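Filed under: Bench Notes / Sourdough & Ferments

Sunday, late morning

Okay, starter log, picking up from where I left off before the flour ran out. The rye one (Awan, still the oldest jar on the shelf) is back to being lively after a rough patch, and the white one, Gruletti, is sulking. I fed both last night at bedtime and set the jars by the window with a rubber band at the starting line. By breakfast Awan had gone well past double and smelled like green apples. Gruletti had crept up maybe a finger's width and smelled like nail polish, so it's hungry, or the jar is too cold there, or both.

What I changed: I went to 1 part old starter to 4 parts flour for Gruletti (it was getting equal parts before, and I think it was burning through that way too fast). Same water as always, left out in the pitcher overnight. I also swapped half the white flour for the stoneground stuff from Sestthorpe mill. That flour drinks a LOT more water than the bag from the supermarket, so the paste came out like spackle and I had to loosen it with a splash more. Write the splash down next time!! I didn't, and now I can't tell you what the hydration is.

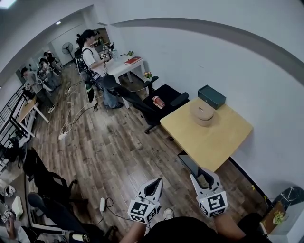
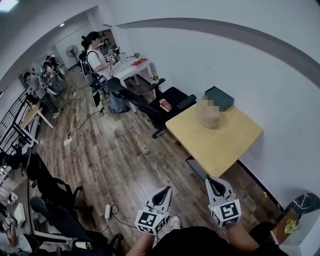

The test loaf came from Awan, 67 percent hydration, a bit lower than I usually go. I wanted a dough I could shape without swearing at it. Mixed it by hand, rested it, then folded it 3 times with a good long pause in between. It was smooth after the second fold and I probably could have stopped there. Into the basket, into the fridge, 14 hours, straight from the fridge into the hot pot in the morning.

Crumb was tighter than I hoped but very even, and the crust had those tiny blisters I'm always chasing. Flavor was great, quite sour at the back, a little sweet up front from the rye. The bottom was too dark again. I keep blaming the pot, but I had the rack on the lowest slot both times, so next bake it goes up one and there's a baking sheet going in underneath as a shield. If it's still dark after that I'll blame the pot with a clear conscience.

Scoring: one long cut, blade held low. It opened on one side and stayed sealed at the far end, where I lost my nerve and barely scratched it. Need a fresh blade too, the old one was dragging.

For anyone borrowing from the fridge: the jar with the blue tape is DISCARD, please do not bake with it and expect height. It's fine for crackers and pancakes (the crackers with sesame were really good, I'd do those again with more salt). The tall jar is the backup of Awan and should be left alone unless the main one grows something fuzzy.

Also tried the Dimance bread spice on a corner of the dough, just kneaded a pinch in and baked it off as a roll. Way too much caraway for me. Might work in crackers.

To do before the next bake: feed Gruletti morning and night until it doubles on its own schedule, move it off the windowsill to the shelf over the fridge, buy more rye, find the good thermometer. The cheap one said the dough was colder than the room it had been sitting in all evening, and I don't believe it for a second.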